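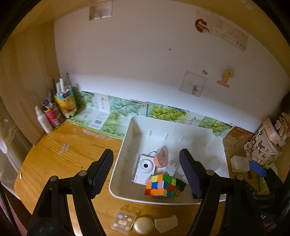 How big should a desk tray be?

Big enough for the largest item that has to live in it, plus a hand's width to get that item out again. On my desk the largest item is a 3x3 Rubik's cube, so the cube sets the minimum in every direction.

I started from the wrong end last time. I bought the tray first, a white plastic one from Katona, and then went looking for things to put in it. Within a week it had become a shallow bin. The walls are high enough that small flat things disappear against them, and a white card on a white floor is very easy to miss.

In May I emptied it and sorted the contents by how often I reach for them. The groups came out like this.

Daily: pens, markers, the spray bottle. None of these belong in a tray. Pens stand in a cup in the back corner, bottles stand next to them, and anything tall goes behind. Upright storage costs very little desk surface and the corner is wasted otherwise.

Weekly: the cube, the small camera, anything on a cord. These stay in the tray. Cords are the main problem, as a thin one will find its way under everything else and bring the lot up with it. I coil mine and fasten it with a twist tie. Béla Dobos uses hair elastics for the same job and reports no difference.

Rarely: stickers, paper cutouts, loose dice, cards. Flat things should be kept flat and small things should be kept closed. A clear case is better than an opaque one for stickers, as the contents can be checked without opening it.
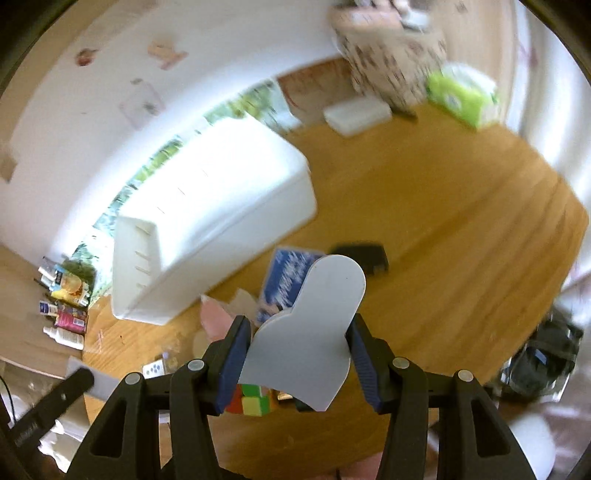 The slots along the short end are meant for dividers. Mine are spaced 9 mm apart, measured center to center with a steel rule, which allows fairly fine adjustment. One divider across the tray, set just wider than the cube, gives two compartments: a square-ish one for the cube and a longer one for the rest. A second divider made the remaining space too narrow for the camera and I took it out the same evening.

If the original dividers are lost, stiff card works. Cut it slightly oversize, test, trim, test again. Ildikó Kozma cut hers from 1,000 gsm gray board and they have held up for four years. I tried the lighter stuff from a Bustberg parcel box and it bowed as soon as anything leaned on it.

Position matters more than I expected. The tray was originally pushed against the wall, with the everyday clutter in front of it, so every retrieval involved moving two or three other objects. Now the slotted end faces the wall and a strip of clear desk is reserved along the front edge. The strip fills up during the day. I clear it at about six in the evening and anything without a place goes into the bag at the side, to be dealt with later.

Still unresolved: a fixed place for the compact mirror, which is too thick for the sticker case and gets scratched in the tray. Somkiat Wiriya suggested a felt pouch from Morkska. I have a spare pouch already and will try that first.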